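Gramen Valley Visitor and Lodging Association
Minutes of the Regular Meeting of the Board of Directors
Held 9th January in the upstairs meeting room, Perell House

The Chair called the meeting to order at 6:30 p.m. A quorum was present. Apologies had been received from two directors, both of whom had submitted written comments on Item 4.

1. Approval of Previous Minutes

The minutes of the previous regular meeting were approved with one correction. Under the item on trail maps, the words "reprint in spring" were replaced with "reprint when current stock is used up."

2. Matters Arising

The Secretary reported that the bus company had agreed to restore the name "Gramen Upper Square" on its printed timetable. The stop had been listed for two seasons as "Gramen Terminal," and members had received repeated questions from guests who got off at the wrong place. The online timetable has not yet been changed. The Secretary will write again.

The lost luggage procedure remains open. A draft was circulated in the fall and three members have replied. The Board asked that the remaining replies be in hand before the next meeting.

3. Shuttle to the Jutosard Trailhead

The Transportation Subgroup presented its report on the past season. The morning shuttle ran on all scheduled days except 6, when the upper road was closed by the county for rockfall clearance. Passengers on those days were offered a refund or a seat on a later date, and most took the later date.

The Subgroup noted three recurring complaints. The 7:15 departure is too early for guests whose lodging does not serve breakfast before 7:00. The return shuttle is often full by the time it reaches the lower parking area. Walkers coming down from the Jutosard hut have no shelter while they wait.

On the first complaint, a director observed that the early departure exists so that walkers can clear the exposed section of the ridge before afternoon storms, and that moving it would be a mistake. Another director agreed but asked that lodging members be encouraged to offer a packed breakfast. It was moved and seconded that the 7:15 departure be kept and that a notice on packed breakfasts be sent to all lodging members. Carried.

On the second, the Subgroup will ask the operator to quote for a larger vehicle on weekends only. No action was taken on the third pending a reply from the county, which owns the turnaround.

4. Altitude Advice for Guests

The Board considered a draft leaflet on altitude for guests arriving directly from low ground. The written comments of the absent directors were read into the record. Both supported the leaflet but felt the draft was too long and that its second page would discourage visitors.

Discussion followed. Several directors reported guests who had booked the two-day Jutosard walk for the morning after arrival and had been unwell on the climb. The Chair stated that the Association should recommend at least one night in Gramen before any walk above the hut. One director asked that the word "recommend" be used throughout and that the leaflet direct guests to a doctor for any medical question.

It was agreed that the leaflet be cut to a single page, that the paragraph on medication be removed, and that the clinic's telephone number be printed in larger type. The first printing will be 150 copies per lodging member, with further copies on request from the office.

Moved, seconded and carried, with one abstention.

5. Hashemi Street Footpath

The Secretary summarized correspondence with the town on the footpath between Hashemi Street and the old bathhouse. The town proposes to close the path for resurfacing from the beginning of September. Members with property on the street pointed out that this falls within the walking season and that the detour, by way of the river steps, is not usable by guests with rolling luggage or strollers.

The Board resolved to ask the town to put the work back by one month or, failing that, to complete it in two sections so that one end remains open. The Chair will attend the town's public session on the matter and speak for the Association.

6. Perell House Information Desk

The desk handled 124 booking requests in the last quarter, the greater part of them for single-night stays. The Board discussed whether staff should suggest a second night as a matter of routine. There was general support, provided that no individual property is favored. The desk will continue to give out the full list in rotating order.
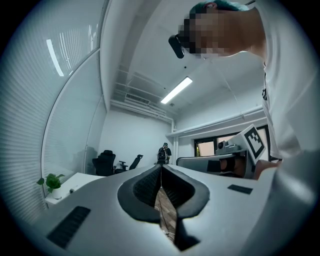 The desk's opening hours were also reviewed. It was agreed that it will remain closed on Sunday afternoons until the shuttle resumes, and that a sign giving the telephone number of the on-call member will be placed in the street window. A director asked whether the sign could be in more than one language. The Secretary will obtain a price.

Requests from members to leave their own brochures on the counter were referred to the existing policy, which permits one rack card per member in the standard size. Oversized brochures will be returned.

7. Membership and Dues

Five applications for membership were received. Four were approved. The remaining application, from a guesthouse outside the valley boundary, was held over so that the Secretary can check whether the bylaws allow associate status in such cases.

Dues will remain at the present rate for the coming year. Members more than 5 months behind will be removed from the printed lodging list but will keep their voting rights until the annual meeting.

8. Other Business

A director asked that the Association's website carry a clearer notice that the Jutosard hut does not accept cards. Agreed.

A request from a tour company for exclusive use of the Upper Square bus bay on market days was declined. The bay is public and the Association has no authority over it.

The Chair reminded directors that conflict of interest forms are due at the office before the next meeting.

9. Adjournment

There being no further business, the meeting was adjourned at 8:25 p.m. The date of the next regular meeting will be posted at Perell House.

Minutes recorded by the Secretary. Subject to approval by the Board.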